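3.2 Collecting demonstrations by remote control
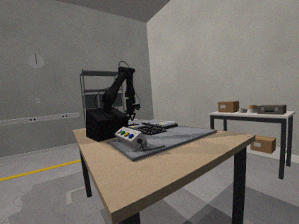 Figure 2. The simulated Ninotari cell, with the arm over the work mat and the three-button control box at the front of the mat.

One reviewer of an early draft asked whether demonstrations given in simulation carry the same small hesitations as those given by hand on a real arm, and suggested that the two kinds be kept apart in training. We followed the suggestion. Hand-guided demonstrations come only from the Geltgate cell and are treated in Section 3.3. All results in this section use remote control.

The operator drives the gripper pose through the Vullus interface, and joint angles are solved at each step. Pressing one button of the control box counts as a single task. The target color is given to the operator as text before the episode starts. Arm and gripper commands are stored together with the rendered views, and pauses longer than 2 seconds are trimmed.

We recorded 1,000 episodes in January. An episode was kept if the target button was pressed first and the arm did not strike either tray. Under this rule 963 episodes remained. The rejected ones were mostly late corrections close to the box, where the operator misjudged height. We did not re-record them.

The Saavedra baseline was trained on the same set, with the same split and no change to its settings. Its inputs differ from ours only in that it does not read gripper force.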